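Closing a laptop lid: teach by hand or by remote control?

Asked by Rawiri Ormsby
Posted in: Teaching and demonstrations
Thursday, November 25, 2021

I have a two-armed setup (two Perari arms on a fixed stand, parallel grippers, one camera above the middle) and I want it to learn to open and close a laptop. I have been driving it with the leader arms that came with it. After 70 tries I kept 16. The rest were no good. Either the laptop slid away across the table, or I pressed the lid down off-centre and the whole thing turned round.

The policy I trained on the 16 does roughly what you would expect. It reaches for the lid, touches it, and then waits there. Sometimes it backs off and reaches again.

My questions are:

Should I keep going with the leader arms, or show the task with my own hands from a head camera and use that as well? I have seen people do both.

If I use my own hands, how should I hold the laptop so that the arms can copy it? I can do it any number of ways without thinking and I suspect most of them are no use.

Does the starting angle of the lid matter much? I have been starting from wide open every time.

I can't move the arms by hand. The joints are too stiff with the power off and there is no float mode on this version.

2 answers

Answer by Amr Slaoui
Marked as accepted

Use both, but sort out how you do the task before you record any more of it. Sixteen good ones out of 70 tells me the method is wrong more than the controls are. I had the same trouble on a Zhuravel pair in July and changed three things.

First, give each arm one job for the whole episode. One holds the base, the other works the lid. If you swap halfway through, the policy has to guess which arm is doing what, and you get the waiting you describe. Mine would stop with both grippers just off the lid.

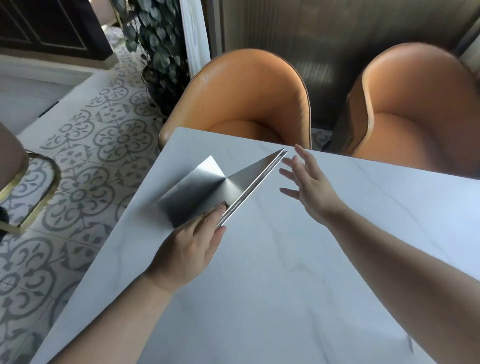 Hand recordings are quick to make and good for working out the order of things, but your hand can do plenty that a gripper can't. You need to hold back a bit. Keep the left hand on the lower front edge, down near the table, and leave it there while the right comes across to the top edge of the lid. A gripper can manage both of those. The left one only has to pinch a thin edge and stay put. With the right, people tend to come in with the fingers spread and the thumb up, and that is fine for a person, but decide beforehand which part of the hand stands for the gripper. I used thumb and first finger and threw out any recording where the lid was moved by the palm. Bare metal lids also throw back bright reflections, so check your depth readings before you trust them. Mine had holes in the middle of the lid until I turned the lamp away.

Second, vary the starting angle. Wide open every time is a mistake. The policy learns to start from there and has nothing to go on when the lid is nearly shut, and it will be nearly shut at some point in every closing run. I used 12 starting angles, from nearly closed to well past upright, and recorded the narrow ones first because they are the awkward ones. There is not much room between the lid and the base for a gripper finger, so for opening you have to go in from the front corner.

Third, slow down at contact. With leader arms you don't feel the lid, so you push too hard and the laptop slides. Stop just before you touch, then carry on at half the speed. Do not stop for long though. Any pause of more than a second I cut out afterwards, otherwise the policy learns the pause. I would look at your 16 for this before recording more. I think that is why yours waits.

As for how to mix them, I trained on the hand recordings first and then on the remote ones. The hand ones alone never gave me a run that worked on the arms. The remote ones alone did, but only from starting positions close to the ones I had recorded.

Also put something under the laptop if your table is smooth. I used a thin rubber mat for the first week and took it away later.

Comments on this answer

Rawiri Ormsby: Thanks. I checked and nine of mine have a long stop right before the lid. I had been stopping to look at the other screen. Will trim those and do the angles. Is the mat in your training recordings or only in the practice?

Amr Slaoui: Both. About half with, half without. Keep a note of which is which.

Rawiri Ormsby: Right. And which arm for the base, does it matter?

Amr Slaoui: No. Same one every time.

Answer by kindale_user

we just use remote for everything, never bothered with hands. Get the Nunimari pedals if they work with your arms, you can lock one side with your foot so the holding arm doesn't drift while you are busy with the other one. That was most of our failures. Don't know about head cameras

Comments on this answer

Amr Slaoui: Locking the holding arm is a good idea. Check that the lock still writes joint positions to the log. On ours it left a gap and we lost a day of recordings.

kindale_user: it does on the newer firmware, not sure about before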